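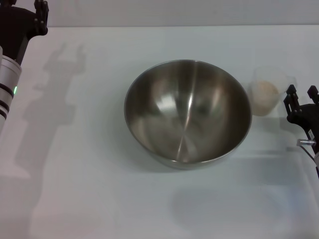

Pilar Durán told me in April that pouring was a solved problem and I should pick something harder, and for two weeks I pretty much believed her. Then I tried to get our two-armed setup to tip a small cup of powder into a steel bowl, and I stopped believing her!

So, the project. My question was pretty small: if you teach a robot by demonstration, does it matter whether the person doing the demos always starts with the cup in the same spot? Everybody in the lab had an opinion. Tadeo Gallardo thought tidy demos would win (less for the network to get confused by). I thought messy ones would, mostly because my own demos were messy and I didn't want to redo them.

I recorded 200 demos with the cup in one fixed place next to the bowl, and another 200 where I moved the cup before every run. Same bowl, same table, same person driving the arms (me, with a sore shoulder by the end). The right arm does the pouring. The left arm only has to stay out of the way, and that took more work than you'd think, since early versions of my policy liked to drift it over the bowl for no reason I could find.

Both sets went through the same training code. Olga Jara helped me get it running on the shared machine, which we call Stelik, and I trained each policy for 3,000 steps. I know that's short. I had a slot on the machine and the slot ended.

What I got: when the cup was in its usual place, the fixed policy looked better. Smoother reach, cleaner grasp, less powder on the table. Move the cup a few inches, though, and it went right back to where the cup used to be and closed its fingers on air. It would then do a lovely pour with nothing in its hand. The moved-cup policy was clumsier everywhere but it went for the cup wherever I put it, and it usually got the powder into the bowl.

The metal bowl gave me a headache of its own. It's shiny, so the arms show up in it as they move, and I have a hunch the policy was using those reflections as a cue. I wanted to swap in a dull plastic bowl and check, but I ran out of time, so please treat that as a hunch and nothing more.

Things I'd change: I'd weigh the powder before and after each run. I judged spills by eye, and my eye got more generous as the afternoon went on. I'd also get Tadeo to record half the demos, so the results aren't all about how I happen to pour.

Pilar has read a draft and still says I should have picked something harder. She did ask to borrow the moved-cup demos, and they're in the shared folder under "pour_moved", with my notes on which runs to skip.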